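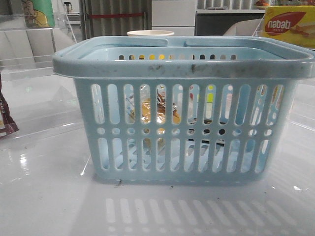 Okay so I have become a shopping basket person. As in, the hand-held kind you carry around the store, except mine lives at home and I use it for everything. A thread, because two of you asked and I can't fit it in a reply.

1/ It started in February when the corner store on Terdale Road was closing and selling off the fittings. Shelves, price rails, a whole stack of baskets in light blue. I went in for batteries and came out with a basket (and no batteries).

2/ My pantry at the time was one deep cupboard where snacks went to die. You'd put a bag of something in the front and within a week it was behind the lentils. I found crackers in there from our old apartment. We moved three years ago!!

3/ So the rule is now: all the snacks go in the basket, and if the basket is full I don't buy any more. That's the entire system. I've stuck to it for almost 16 days, which for me is basically a lifestyle.

4/ Things I love about a real store basket over the pretty woven ones: you can see in through the slots. You can grab it by the handles and take the whole thing to the couch. And the handles fold flat so it slides under my lowest shelf.

5/ I did measure first for once. My shelf gap is 300 mm and the basket clears it with room for my hand. If yours is more like 220 you're going to need a tray or something shallow, sorry.

6/ Cleaning, since Kamala Iyengar has already texted me about the state of the rim. YES I know. Those gray scuffs are years of other people's shopping and they don't want to leave. Dish soap did nothing much. Baking soda paste and an old toothbrush is next on the list.

7/ The trick with the slots is a bottle brush — one of those skinny ones for water bottles. Go from the inside out, then rinse the whole thing in the shower. Don't do it in the kitchen sink, you'll get water down your socks.

8/ Also, crumbs. A basket with holes lets crumbs out. I wipe the table, I put the basket down, there are specks on the table again. I used to line it with a dish towel but then I couldn't see the snacks from the side and we were back to cupboard problems.

9/ What doesn't go in: boxes. Nabati wafers stay out on the table because a box takes up a third of the basket and then the bags get squashed. Also wafers don't last long enough in this house to need storage.

10/ Eilidh MacLeish does hers by person, one basket per kid, and swears it stopped the fighting. I'm one adult with one basket and I still manage to argue with myself about who ate the last bag.

11/ Somebody asked about buying new. I looked at the Wellach ones and they come in at 385 for a case, which is a lot of baskets for someone who needs two. Ask at a small store that's remodeling. Mine was a dollar and the guy seemed happy to see it go.

12/ Second basket is going to be for cleaning stuff under the sink, if I can find another one in the same blue. If you're near a store that's clearing out, please message me. I will drive!

13/ Will post the rim again after the baking soda. Kamala, you can stop texting.

Posted Mar 16, 2020 · Contact · Copyright · Back to top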